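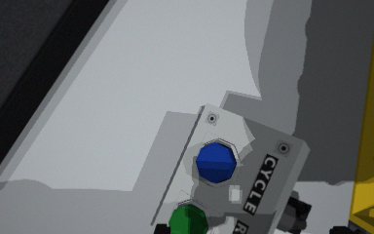 4. Setting up and first use

Read section 2 (Skin and eye safety) before you plug in the Miseck 673 nail lamp. It is for gel polish only. Ordinary polish will not set under it.

4.1 Placing the lamp

1. Stand the lamp on a level, dry table, at least an arm's length from any sink or basin.
2. Peel the clear film off the base plate and slide the plate in until it clicks.
3. Plug the lead into the back of the lamp, then into the wall.
4. Press the power switch once. The display shows 0 and the fan starts.

Note: the base plate comes out for pedicures. Keep the film off once you have removed it, as it will mark under the light.

4.2 Curing the base coat

1. Push back the cuticles and wipe each nail with the cleanser supplied.
2. Paint a thin base coat. Leave a hair's width clear at the sides and cap the tip.
3. Put four fingers in with the palm flat. The timer counts down from 29 seconds.
4. Cure the thumb separately, with the nail facing straight up.

Caution: if the nail feels hot, take your hand out at once. Wait until the heat has gone, then put it back for the rest of the time.

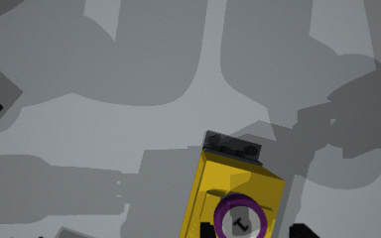
One owner wrote to us that her base coat kept lifting at the corners until she halved the amount on the brush, and that she now does two thin colour coats instead of a thick one.

Thick coats are the usual cause of lifting and wrinkling. Dark shades need thinner coats than pale ones.

4.3 Colour and top coat

1. Paint the first colour coat and cure it.
2. Repeat for the second coat. Do not wipe between coats.
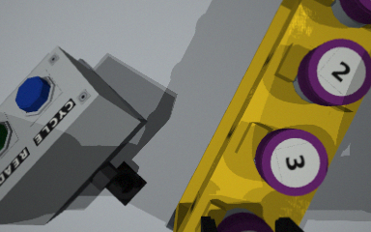
3. Apply the top coat, cap the tip again and cure twice.
4. Wipe off the sticky layer with cleanser on a lint-free pad.

Pai glitter gels need one extra cure per coat.

4.4 Replacing the light unit

The light unit is rated for 2000 hours. When it is due, L shows on the display. Order part 3123 from Zurkside Spares, Gidham, and see section 7 for fitting.

Guide revised 27/07/2025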